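Keeping an Old Phone Going: Tips From the Kitchen Drawer

27 May 2025

My phone is old enough that the people in the shop pick it up the way you'd pick up somebody's baby shoes. It makes calls. It holds a charge until mid-afternoon, and until dinner if I leave it alone, which I'm told is good for me too. I have been quoted 486 dollars for a replacement and 482 for the same replacement in a color called Fog, and at those prices I would sooner spend an evening with a toothpick.

What follows is the household side of phone care. No soldering, nothing that requires a screwdriver with a star on the end.

The charging port

Most phones that "won't charge anymore" have a pocket problem. Pockets produce lint, the port collects it, and every time you push the cable in you tamp it down a little harder, like a man loading a musket. After a year or two there is a felt pad back there and the plug no longer goes all the way home.

Turn the phone off. Take a wooden toothpick, or a plastic one if you own such a thing, and shave it a bit thinner with a kitchen knife if the port is small. Work along the back wall gently and bring the fluff out toward you. Go slowly around the contacts. You will be appalled by what comes out and you will want to show it to somebody. Resist.

Do not use a pin, a needle, a paper clip or the tip of that same kitchen knife. Do not blow into the port either. Your breath is damp, however good your intentions.

If the cable clicks in properly afterward and the phone still ignores it, try another cable before you blame the phone. I kept a dead one in circulation in this house for most of a winter. Each of us would discover it was dead, put it back in the drawer and take a different one. Cut the ends off a bad cable and take it to electronics recycling.

Cleaning the screen

A barely damp microfiber cloth does nearly everything. Put the water on the cloth, never on the phone, and wring it out until it seems pointless. For the greasy patch where your cheek goes, a 70 percent alcohol wipe is fine now and then on most phones, though it's worth looking up what your maker says about coatings. Window cleaner is for windows. Vinegar is for salad. Toothpaste, which the internet recommends for scratches, is a mild abrasive and will turn one scratch you could see into a haze you can't see through.

Paper towels are rougher than they look. So is the hem of your shirt, and I say this as someone who has used the hem of her shirt twice since breakfast.

Phones in the kitchen

I cook from my phone, so mine has been floured, buttered and once lightly poached. If you do the same, a few habits help.

Put it in a clear zip bag before you start. Squeeze the air out, and most touchscreens work through the plastic without complaint. Fingerprint readers are fussier, so unlock it first. A bag costs next to nothing and can be rinsed, and it has saved me from explaining to a warranty department what brown butter is.

Lengthen the screen timeout before your hands are covered in dough. It lives under the display settings, on nearly every phone I've met. Five or ten minutes is plenty. Remember to change it back, or the battery will be gone by lunch and you'll write to me about it.

Stand the phone on the side of the counter away from the stove. Steam gets into speaker holes and heat is hard on batteries, and the shelf above the burners, which looks like it was built for a phone, manages to offer both. A bulldog clip with its handles folded up makes a decent stand. So does a toast rack, if you have one, and the toast rack is finally earning its keep. 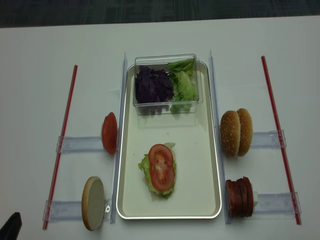
For voice timers, give each one a name. "Set a timer for 12 minutes" is fine until there are three of them and something starts chiming and you have to open every door in the kitchen to find out what it's about. "Set a rice timer" takes one more word.

If it gets wet

Turn it off. Take it out of the case, dry the outside with a towel, and tip it with the port facing down so gravity can do some of the work. Then stand it somewhere with moving air, such as in front of a small fan set to cool, and leave it overnight. Longer if you can stand it.

Skip the rice. Everyone's aunt believes in rice. It does very little that open air doesn't do as well, and it leaves dust and bits of starch in the port, so that you then have two problems, one of which is edible. Skip the hair dryer, the oven and the radiator too. And don't plug it in to see whether it still works. I understand the temptation completely. Plugging in a wet port is how a damp phone becomes a finished one.

If it went into soup, seawater or anything with sugar in it, that needs a repair shop, and soon. Salt and sugar stay behind after the water has gone.

The battery, and being nice to it

Phone batteries dislike being hot and dislike spending their lives completely full or completely empty. In that they resemble most of my relatives. If your phone has a setting that holds the charge at 80 percent, switch it on and forget about it. If it doesn't, unplugging before bed some nights will do. There's no need to run it all the way down "to train it." That advice was for a different sort of battery, and it has outlived the batteries by a couple of decades.

Don't charge under a pillow. Don't charge on a sunny windowsill or on the dashboard. If the phone is warm while charging, take it out of its case and put it on something hard and cool, like a tile.

In winter the percentage will tell lies. I have stood at a bus stop in December with a phone that said 31 and then said goodbye. It generally recovers once it warms up, so keep it in an inside pocket and don't charge it until it's back to room temperature.

One serious note. If the back of the phone is bulging, or the screen has begun to lift along one side, the battery is swelling. Stop using it, don't charge it, don't press it flat, and don't put it in the household trash. Call a repair shop or your local recycling center and ask how they want it brought in.

Speakers that sound like they're underwater

Usually it's dirt. Take a soft, dry toothbrush, a new one, and brush across the holes with the phone held face down so that the dirt falls out of it. Then take a little lump of reusable poster putty, press it lightly on the grille and lift it straight off. Press lightly. I pressed firmly, and spent the rest of that evening getting blue putty out of an earpiece with the toothpick from section one.

The case

Take it off once a month. Grit gets in between the case and the phone and spends its days sanding the finish you bought the case to protect. Silicone cases can be washed in warm water with a drop of dish soap. Let them dry all the way through before they go back on. Leather gets a wipe and nothing more. A clear case that has gone yellow will stay yellow, and no quantity of baking soda is going to change its mind. I gave it a fair trial.

Making room

When a phone slows down, the storage is often almost full. Before you pay for more, open the gallery and sort it by size, if your phone lets you. Videos will be at the top. Mine included a long and detailed study of the inside of my coat pocket. I also had 137 screenshots, most of them of parking receipts and one of a soup.

Then clear out the messaging apps, which save every clip anyone has ever forwarded you. And restart the thing once a week. It feels like superstition, but I've stopped arguing with it.

From the mailbag

Ludmila Bednárik writes that she keeps an old phone on the kitchen shelf purely as a radio and timer, with the SIM card out and everything deleted but two apps. I've since copied her. It's a very good second life for a phone with a cracked corner, provided you don't leave it plugged in day and night until the battery puffs up.

Ayane Matsuda asks what to do about a cracked screen she isn't ready to replace. Clear packing tape, Ayane, smoothed on from one side and trimmed, or a cheap film protector if you want to look respectable. Either will keep the splinters out of your thumb. Neither will stop the crack from growing, so back up your photos tonight – before you read the rest of your mail.

And to the reader in Brullthorpe who wanted to know whether the freezer fixes a battery: no. Put the peas back.

Next time, remote controls, and what to do when the batteries have leaked into the springs. Bring a cotton swab and some white vinegar, which I will at last allow you to use on something.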